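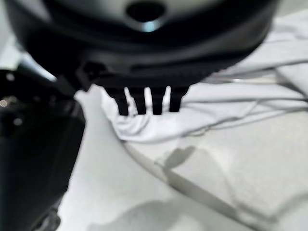
I went to Zurnomport to buy one comb and stayed long enough to miss two buses. The town made combs for generations, mostly out of cow horn, and there is still a workshop on the harbor side where you can watch it being done by hand. I love combs now. I see them all over the place: in rakes, in piano keys, in four black prongs hanging side by side, the leftmost one wide, the rightmost one short and blocky. Any comb maker would wince at that last bit. The end teeth of a good comb are thick on purpose (they're called guards, and they take the knocks), but they have to match, and they have to be as long as the rest.

Settimio Pellegrini has been cutting teeth for most of his life. His shop is called Gruratus, a name he got with the building and never bothered to change, and it smells like a barber's and a blacksmith's at the same time. Horn smells awful when you heat it! It is the same stuff as hair and fingernails, more or less, and you have to warm it before it will open up and lie flat. He holds the piece over the flame, turning it all the time, then slides it between two iron plates and leans on the screw.

"Too cold, it cracks," he told me. "Too hot, it goes like toast. You can't sell toast."

The flat pieces then go up on a shelf and stay there for 10 months. He won't be hurried on this. A green plate will curl after the teeth are cut, and a comb with a curl in it pulls on one side of your head. He let me hold a few up to the window and I could have stayed there all afternoon. Some were the color of weak tea, one was nearly black with a honey streak running off at an angle, and one had a pale cloud in it that he's been saving for years because he can't decide which way to cut it.

The teeth are sawn one at a time with a double-bladed saw called a stadda. One blade cuts the gap while the other, set a little higher, scores the start of the next, so the spacing looks after itself as you go. It makes a lovely dry sound. A fine pocket comb has 30 teeth and he can saw those faster than I can write this paragraph, but the sawing is the quick part. After that comes what he calls the pointing, when every tooth is filed round and tapered so there's no flat edge anywhere between the root and the tip. Run your thumbnail down a cheap molded comb and you'll usually feel a seam. Run it down one of his and there's nothing to catch.

Then polishing, first with wet ash on felt, then chalk, then the heel of his hand.

The town museum, up the hill on Caputo Street, has a room and a half of the older work, 770 pieces in long drawers that you're allowed to pull out yourself. Give it a whole morning. There are mustache combs smaller than a stamp, lice combs so fine the light barely gets through, and tall curved back combs from the days when a hairdo could block the view at a theater. My favorite is a plain dressing comb with one tooth missing and the stump filed smooth. Somebody liked that comb enough to keep using it.

I came home with a pocket comb in the tea color and a small tin of Zakon, the local wax that the shop sells by the till. Looking after horn is easy. Keep it out of the sink, wipe it with a barely damp cloth, and rub in a drop of oil if it starts to look chalky. Don't leave it on a radiator. Mine spent one night on a radiator and now has the faintest bend, and I've decided I can live with it.

Gruratus is open most mornings and closes for the whole of March, when Pellegrini goes off to buy horn.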